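# Capítulo 7 — O calor que doura

Comecemos por uma fatia de pão. Branca, mole, com cheiro discreto de fermento, ela passa pouco tempo perto de uma resistência incandescente e sai de lá outra coisa: crocante por fora, dourada, com um perfume que atravessa a casa e tira gente da cama. Quase nada foi acrescentado. Os ingredientes são os mesmos que o padeiro misturou na véspera. E, no entanto, se levássemos as duas fatias a um laboratório, encontraríamos na torrada centenas de moléculas que não existiam no pão. De onde vieram?

Responder a essa pergunta vai nos ocupar pelas próximas páginas, e garanto que vale o esforço! Poucos assuntos juntam tão bem a física que vocês estudaram na primeira parte do livro (radiação, condução, mudança de estado) com a química orgânica que nos espera na terceira. E poucos permitem fazer experiências tão boas de comer.

## 7.1 Primeiro a água, depois a cor

Quem já ficou espiando o pão dentro da torradeira conhece a sensação de que nada acontece por um bom tempo e, de repente, tudo acontece de uma vez. Há uma razão física para isso. O miolo do pão contém muita água, e enquanto houver água líquida na superfície da fatia, a temperatura ali dificilmente passará dos 100 °C. A energia que chega é gasta na evaporação. Só quando a camada externa seca é que o termômetro volta a subir, e então sobe depressa.

É nesse momento que começa a reação que dá nome ao capítulo. Acima de uns 140 °C, os açúcares e os aminoácidos presentes na farinha passam a reagir entre si com rapidez, numa sequência de etapas que se ramifica como uma árvore. O químico francês Louis-Camille Maillard descreveu o fenômeno no início do século XX, e até hoje nem todos os galhos dessa árvore foram mapeados. Alguns produzem pigmentos marrons de cadeia longa, as melanoidinas. Outros produzem moléculas pequenas e voláteis, que escapam para o ar e chegam ao nariz: pirazinas, com cheiro de castanha assada; furanos, que lembram caramelo; e a 2-acetil-1-pirrolina, responsável por boa parte do aroma da casca de pão.

Vale separar desde já dois processos que o vocabulário de cozinha costuma misturar. Na **caramelização**, o açúcar se decompõe sozinho pelo calor, sem precisar de aminoácidos. Na **reação de Maillard**, os dois participam. Um pudim com calda usa a primeira; um bife selado usa principalmente a segunda; a casca de um pão doce aproveita ambas.

## 7.2 Por que não basta um forno quente

Um leitor atento perguntará: se o que importa é a temperatura, por que a torrada de forno demora tanto mais e sai diferente? Porque o *modo* como a energia chega também conta. No forno doméstico, o ar quente envolve a fatia e aquece tudo aos poucos. O miolo perde água junto com a casca, e o resultado tende à bolacha. Já os filamentos de uma torradeira emitem radiação infravermelha intensa, absorvida nos primeiros milímetros do pão. A superfície seca e doura antes que o interior tenha tempo de ressecar. 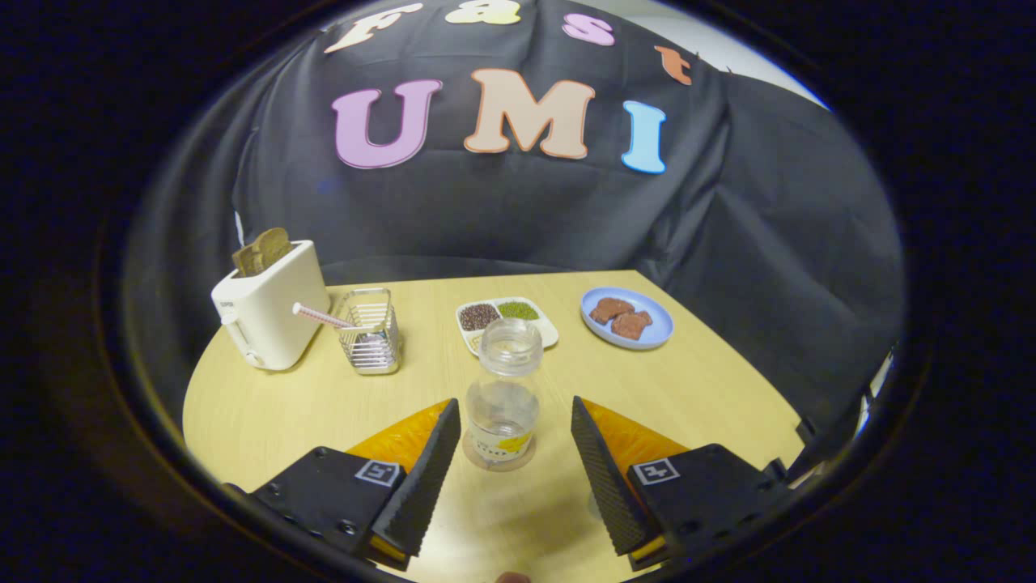
A distância entre o filamento e a fatia também tem grande influência. Erhan Yüksel, que durante anos ensinou tecnologia de panificação na escola técnica de Bristberg, propunha aos alunos um exercício simples e delicioso: torrar fatias de 7 milímetros e fatias com o dobro disso, no mesmo aparelho e pelo mesmo tempo, e comparar a cor das faces. As grossas escurecem mais, pois ficam mais próximas da fonte de calor, mas conservam o centro macio. As finas ficam mais pálidas e quebram ao dobrar. Com 27 fatias e uma tarde livre, a turma enchia um caderno de gráficos — e ninguém voltava para casa com fome.

Há ainda o papel da receita. Um pão com leite ou mel doura bem antes de um pão feito só de farinha, água e sal, já que oferece mais açúcares disponíveis para a reação. Experimentem com o que houver na padaria do bairro e anotem os tempos.

### Para observar em casa

Pese uma fatia de pão de forma antes de torrá-la e pese-a de novo logo depois, numa balança de cozinha que marque décimos de grama. A diferença é, quase toda, água evaporada. Repita com três níveis de tostagem, sempre partindo de uma fatia nova e do aparelho já frio, e monte uma tabela com a massa perdida e a cor obtida. Guarde esses dados: na seção 7.4 vamos usá-los para estimar quanta energia foi gasta só para secar a superfície.

Antes disso, porém, precisamos entender o que acontece com o amido, protagonista silencioso desta história. Ele inchou no forno do padeiro, começou a endurecer assim que o pão esfriou e amolece outra vez quando o reaquecemos. É o assunto da próxima seção.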